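Wallness Center Newsletter
Members' and Families' Edition

Spring Table Settings: Guidance for the Shared Rooms

The Wallness Center has for several years maintained a common standard for the tables in its shared rooms. The standard was last revised in August, when the Elier Room reopened with new flooring and the large tables were returned to use. The Program Office has now completed a further review, and the revised guidance takes effect on the date of this issue, April 12, 2020. It applies to the Elier Room, the Trịnh Reading Room and both activity rooms on the lower level.

The review was led by Valentyna Kravets of the Program Office, with Lộc La and Eduard Hubáček. Comment cards were made available at the front desk, and 53 were returned. The office thanks all members who wrote. Most cards concerned three matters: the amount of material left on tables between sessions, the use of real food in table displays, and the care of houseplants.

Table displays

Each table may carry one centerpiece at a time. A round mat is to be placed first, with the plates set on top of it, so that the wood is protected and the arrangement can be taken up quickly when the table is needed for another purpose. Two plates are sufficient for most tables. Plates in gray and other plain colors have been chosen because they suit every season and do not need to be exchanged for holidays. Patterned plates that were previously held in the Elier Room cabinet have been moved to the storeroom and may be requested from Lâm Lưu.

Real baked goods will no longer be used for display. Items left out overnight attracted insects last summer, and several members with food allergies asked that the practice end. Play donuts have taken their place. The assortment includes pink, blue, tan and chocolate-brown pieces, and members are welcome to rearrange them. Pieces that will not fit on the plates should be returned to the bin under the window at the end of the session. The play donuts are also used in the sorting and place-setting activities for younger children, and for that purpose any number may be taken out.

Food for members continues to be served from the kitchen counter only.

Plants

The snake plant has been adopted as the standard tabletop plant. It tolerates low light and irregular watering, and its upright leaves leave room for plates and hands. Pots should be small and plain. A plant may stand on a plate as part of the centerpiece or directly on the table behind the mat, according to the activity planned. Members are asked not to water the plants themselves. Tùng Tô keeps the watering schedule, and a plant that appears to need attention should be reported to him at extension 46.

Snake plants are harmful to cats and dogs if eaten. Visiting animals must be kept on a leash and away from the tables.

Two arrangements from the Elier Room follow.

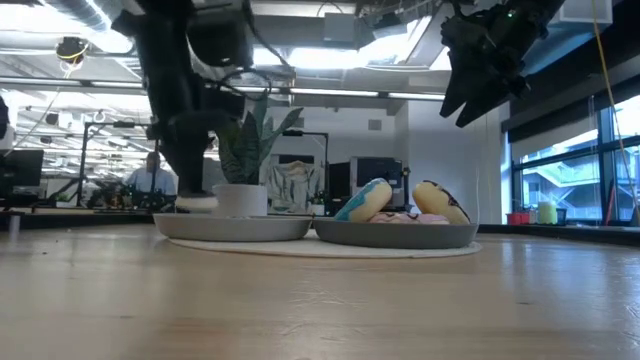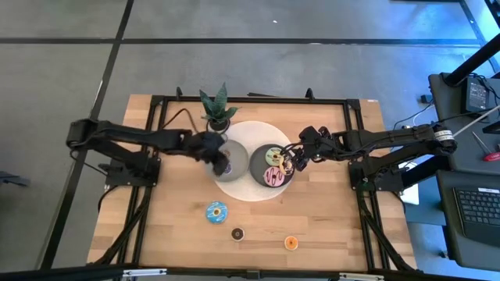
Round mat, two plates, play donuts and a snake plant, in both arrangements.

Care of Tabletops

The wooden tables should be wiped with a damp cloth and dried at once. Spray cleaners, including the Stonura product kept for the kitchen counters, are not to be used on wood. Light scuffs are expected and need not be reported. Deep scratches, burns and standing water should be brought to the attention of the front desk the same day.

Mats are collected for washing every 8 days. Spare mats are kept on the lower shelf of the linen closet.

Questions about this guidance may be directed to the Program Office in writing or left at the front desk.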